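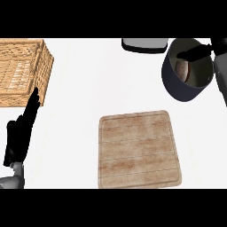

How often should the gripper fingers on a two-arm cell be checked for alignment?
At the start of every shift, and again after any contact with a fixture or the rim of a container. A full zero check of both wrists belongs in the weekly service.

Nirkik Cell Maintenance Board
Topic: Finger alignment interval, Corkine two-arm cell

gillies_cellsupport
The site procedure currently calls for a finger check once a week, on Saturday. Following two misalignment stops on the right arm, we propose the interval stated at the top of this topic. Comments are requested before the procedure is reissued in April.

stn4_maint
We do not support a check at every shift. The log for our cell shows 3565 cycles between the last two adjustments, with no measurable change in the fingers. Each check takes the cell out of service, and the screws wear with repeated handling.

gillies_cellsupport
The proposed check does not require the screws to be loosened. The fingers are closed on the gauge block at low force and the reading is recorded. Adjustment follows only when the reading is out of limits.

pramulis_line
Our right arm works inside deep containers and our left arm does not. The right fingers went out of limits after 922 cycles. The left fingers have not been adjusted this year. One interval for both arms does not seem suitable.

stn4_maint
That is a fair point. We would accept a shift check on whichever arm reaches into containers, with the other arm left on the weekly schedule.

calib_desk2
Please note that the wrist zero must be confirmed before any finger is adjusted. At cycle 2671 we corrected the fingers first and had to repeat the work.

gillies_cellsupport
Noted. The draft will list the wrist zero as step one. The contact rule will remain in force for both arms. The question of separate intervals stays open, and cycle logs from other cells may be posted in this topic.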